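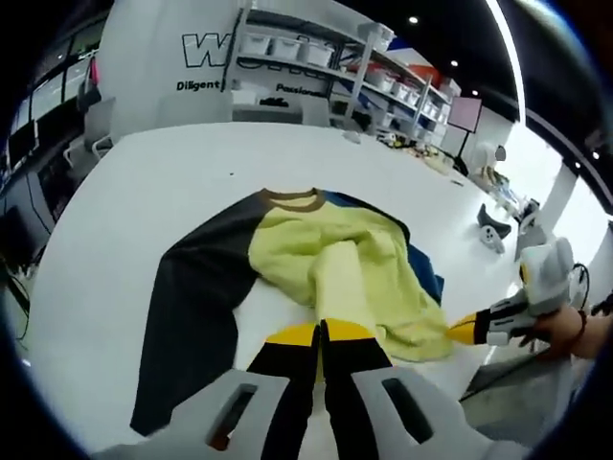 How Lost Pets Find Their Way Home

Every year, a lot of cats and dogs go missing. Some slip out through a gate that was left open. Some are scared by fireworks or thunder and run farther than they meant to. Many of them are found again. This page explains what lost pets do, who helps to find them, and what you can do if it happens in your family.

Why do pets run off?

Dogs have a very strong sense of smell. A dog that catches the scent of a rabbit or another dog may follow it and forget to listen. By the time the scent runs out, the dog may be in a street it does not know.

Cats are different. Most cats that live outdoors have an area they walk around every day, called a territory. A cat usually gets lost when something pushes it out of that territory. It might be chased by a dog, or it might climb into a parked van and be driven away. Indoor cats sometimes get out by accident, and they often hide very close to home because everything outside is strange to them.

Rabbits, tortoises and birds go missing too. A tortoise is slow, but it keeps walking when you are not looking, and it can push under a loose fence.

What is a microchip?

A microchip is a tiny object the size of a grain of rice. A vet puts it under the animal's skin, between the shoulders, with a needle. It feels like getting a shot and is over very quickly.

The chip has no battery. It can't show where your pet is on a map. What it does is hold a number. When a vet or a shelter worker passes a scanner over the animal, the scanner wakes up the chip and reads the number. The number is then looked up on a computer list, and the list gives the owner's name and phone number.

This only works if the phone number is right. If your family moves or gets a new phone, a grown-up needs to change the details on the list. Old phone numbers are a big problem for shelters. 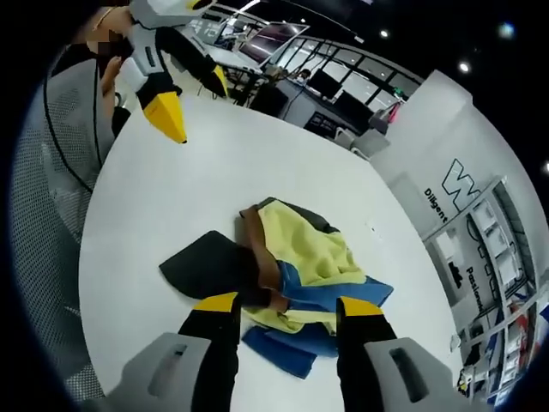

A collar tag is useful as well. A neighbor who finds your dog probably does not own a scanner, but anyone can read a tag. The best plan is to have both — a tag for people nearby, and a chip in case the collar comes off.

Biscuit's two nights away

Biscuit is a small brown terrier who lives in the town of Ustancombe. One evening in February, a loud bang from a truck frightened him while he was out for a walk. He pulled the leash out of his owner's hand and ran.

His owner, Liviu Anghel, called his name for a while and then phoned the town's animal shelter. The shelter wrote down what Biscuit looked like, where he was last seen, and which way he was going. Mr. Anghel also went back to the place where Biscuit ran off and left a blanket from his bed there.

The next day the family made posters. They put up 113 of them, in store windows and at bus stops. A woman on Butkienė Lane saw one and remembered a small dog drinking from a puddle behind her garage. She did not chase him. She called the number on the poster.

It took another night before Biscuit was caught. Gunārs Sepp, who works at the shelter, set out a special cage with food at the back. When a dog walks in and steps on a plate, the door closes gently behind it. Biscuit was inside in the morning. He was thin and muddy, and he had a cut on one paw, but he was well enough to go home the same day.

What do shelter workers do?

When a lost animal comes in, the first job is to scan it for a chip. The next is to check whether it is hurt. Then it gets water, food and a quiet place to rest.

The workers look through the list of animals that people have reported missing. If there is a match, they call the owner, who usually has to prove the pet is theirs. Photos help, and so do papers from the vet.

Last year the shelter in Ustancombe took in 536 animals. Some had only been away from home for an afternoon. If no owner comes forward after a set number of days, the shelter looks for a new home for the animal.

What can you do if your pet is lost?

Tell a grown-up right away. Do not go out searching on your own.

Look at home first. Check closets, sheds, the garage and under beds. Cats can sleep in very small spaces.

Find a clear photo of your pet. It should show the whole body and any special marks.

Help make a poster. Use big letters that a person in a car could read. Write LOST, the kind of animal, the place and a phone number. Leave off your own name and your street address.

Ask neighbors to check their sheds. A grown-up should come with you.

Keep looking for longer than a few days. Some pets are found after weeks.

What if you see a lost pet?

Stay where you are and keep calm. A frightened dog may run into the road if you chase it, and even a friendly dog can bite when it is scared. Do not try to grab it. Remember where you saw it and what color it was, and tell a grown-up, who can call the shelter or the number on the poster.

Words to know

Territory: the area an animal thinks of as its own.

Scanner: a machine that reads the number on a microchip.

Shelter: a place that looks after animals with no home, or animals whose owners have not been found yet.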